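About Clindar

We build one thing, and we love building it: Niven, a kit that teaches a small robot arm to do the fiddly little jobs people do with their hands every day. Picking up a cable end. Turning it the right way round. Getting it into a socket that is only just bigger than the plug.

Clindar started in Cumside with two benches, one secondhand arm and a lot of cardboard. We wanted an arm that a college lab or a small repair shop could set up in a morning, and we could not find one that handled thin, floppy things at all well. Boxes and blocks, sure. A charging cable was another story! So we went after cables first, and we are still at it, because they keep teaching us something.

What comes in a Niven kit

Each kit has the gripper, a set of textured finger pads, the wrist camera and its mount, the control box, and our teaching software, which is called Dalano. You bring the arm (there is a list of the ones we support on the Kit page) and a table. You guide the arm through a job by hand, Dalano records what the wrist camera sees along with how the arm moves, and after enough rounds you can start letting it try on its own. We ask people to plan on 200 rounds for a first cable job. Some jobs need fewer, and a stubborn one can need double.

The finger pads get more love in our shop than any other part. They are dark, rough and a bit ugly, and they hold on to a thin cable far better than the smooth ones we shipped at first. If you have one of the early kits with smooth pads, write to us and we will swap them.
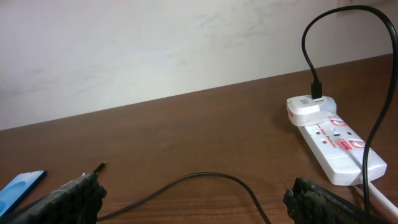
Niven's wrist view of a cable job, with the loose connector just past the left finger and a surge protector on the table.

We do nearly all of our testing on ordinary furniture with ordinary stuff. Wood grain, shiny plastic, black cable that crosses other black cable — a kit that only works on a clean gray mat is no use to the people we build for. Our job library now has 81 jobs in it, all of them recorded in rooms that people also eat lunch in, and every kit owner can download the lot and add to it.

What it does well, and what it doesn't

Niven is very good at slow, careful work on a tabletop. It is happy with plugs, caps, clips, small lids and folded cloth. It is not fast, and it won't lift anything heavier than a full mug. Clear plastic still gives it trouble, and so do cables that have been wound up tight for years and spring back when you let go. We are working on both, and the notes on how that is going are posted in Dalano with every update.

Who uses it

There are 414 kits out in the world as of our January count. Most are in colleges and high school robotics rooms, with a good number in repair shops and a few in people's garages (we are very fond of the garages). Owners send us their recordings, their broken pads and their ideas, and a lot of what is in the current kit came from them.

Come and see it

The Cumside shop is open to visitors by appointment. Bring something small and awkward from your own desk and we'll put it in front of the arm. The booking form is on the Contact page, and school groups are welcome.

Page updated 8 Mar 2023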